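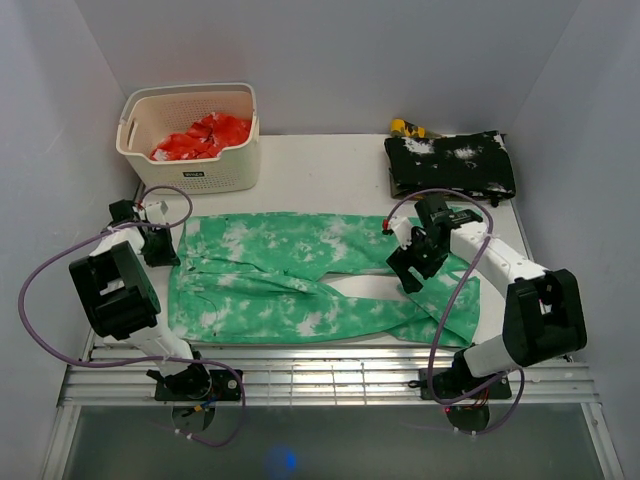
4.2 Recording a Folding Demonstration

1. Place one garment on the tabletop within reach of both arms. Finished pieces are stacked at the back right.

2. Hold both hand controllers still for 3 seconds. The arms will begin to follow the operator.

3. Press Record and fold the garment at an even pace. Recording stops automatically after 300 seconds.

CAUTION: Keep hands outside the enclosure while the arms are live. To adjust a garment by hand, press Pause first.

4. Before closing the grippers on a corner, check its position in the wrist view. The fingertips should be open and on either side of the point where the cloth will be gripped.
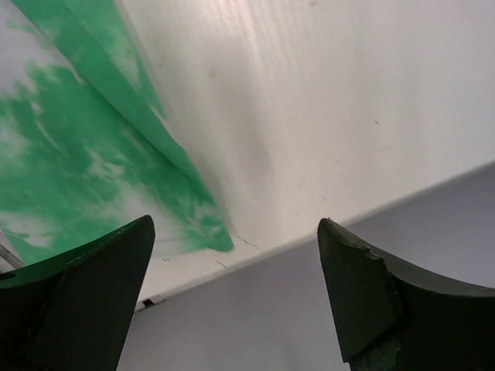
Efthymia Politis advises new operators to approach a corner slowly and to release and try again if the cloth slips – a recovered grip may be kept in the recording.

NOTE: Demonstrations in which a garment leaves the tabletop shall be marked Rejected. Siseo requires 600 accepted demonstrations for each garment type before training begins.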